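Clodwood Records Storage Fit-out: Progress Report to the Kabbaj Fund

Reporting period ending 25th October

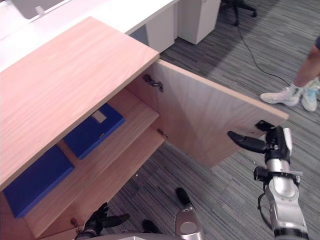
Prepared by Nabila Abou Zeid
Project Officer, Clodwood

1. Status

Installation of the low storage cabinets in the records room is complete and transfer of paper files is under way. The grant of $4,000 covered cabinets, hardware and binders. Expenditure to date is within the approved budget, with $774 unspent and held against the hardware items listed in section 3.

2. Cabinets and filing

The cabinets are of light wood with a pale oak-grain finish. Each has a hinged door, a lock fitting at the front and one middle shelf dividing the interior into two levels. Concealed cup hinges were specified so that the door could swing well clear of the opening.

Binders are blue throughout, with a white label. In the first cabinet they have been laid flat, one on the shelf and one on the level below. Adel Samir has asked that flat storage be kept for the maintenance records, as the older sheets sag when the binders stand upright. Upright storage will be used for correspondence. Labelling follows the Pamumau index, with the series code on the first line and the year range on the second.

3. Outstanding items

Door alignment. The supplier, Clunolo, will return to adjust hinges on 2 cabinets where the gap at the top of the door is uneven. No charge applies under the supply agreement.

Keys. Cabinets were delivered keyed alike. Fadwa El Fassi has requested separate keying for the personnel series, and a quotation has been received.

Shelf height. The shelf pins allow limited adjustment. The current position suits flat binders but leaves little clearance for archive boxes, which will remain on the existing open racking for now.

4. Variation

Transfer of the personnel series has been moved from this period to January, pending the keying work. The end date of the project is unchanged.

5. Next period

Complete the transfer of the maintenance series, nearly 8 linear metres. Issue the revised file register to Thitima Ruangrit for checking against the cabinet labels. Submit the final acquittal with receipts for keying and any replacement hardware.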